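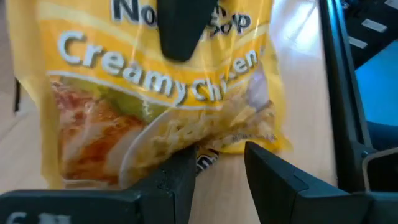
Food parcels at Partington: your questions

Who can get a parcel?
Anyone living in Partington or Brolidside. You do not need to be on benefits and we do not ask for proof of income. We ask for a postcode and the number of people in the household.

Do I need a referral?
No. A referral from a surgery or school is fine if you have one, but you can also fill in the form at the desk. It takes a few minutes and staff can write it for you.

How often can I come?
Up to 6 times a year. If you need more than that, speak to the desk and we will look at it with you. Emergency parcels for households with no food in are not counted.

What is in a parcel?
Tinned vegetables, pulses, rice or pasta, cereal, long-life milk, tea, and quick meals such as packet noodles and soup. What we have changes from week to week. Fresh bread and fruit are put out at the door and you can help yourself.

I only have a kettle. Can you still help?
Yes. Tick "kettle only" on the form and the parcel will be made up of things that need nothing more than boiling water, or no heating at all.

What about allergies and diets?
We pack vegetarian, halal and gluten-free parcels. Please read the label on every packet yourself before eating. A flavour name on the front does not tell you everything that is in the food, and makers change their recipes.

Some of my items are past their date. Are they safe?
We give out food past its "best before" date if the pack is sound. It may have lost a little taste or crunch. We never give out food past its "use by" date. If you find any, bring it back and we will swap it.

Can you deliver?
Only within Brolidside, using the Katier van. Book before noon for the same afternoon. The van cannot wait, so please be in.

What can I donate?
Unopened food with the label still on. Shampoo and nappies are also useful. We cannot take home cooking, alcohol or anything from a freezer. Leave bags in the crate inside the Takex building, next to the lift.

Do you take money?
Yes, by card at the desk. Last year gifts of money paid for 2,000 parcels.

When are you closed?
For stocktaking in May. Emergency parcels can still be picked up from the side door until 4 pm.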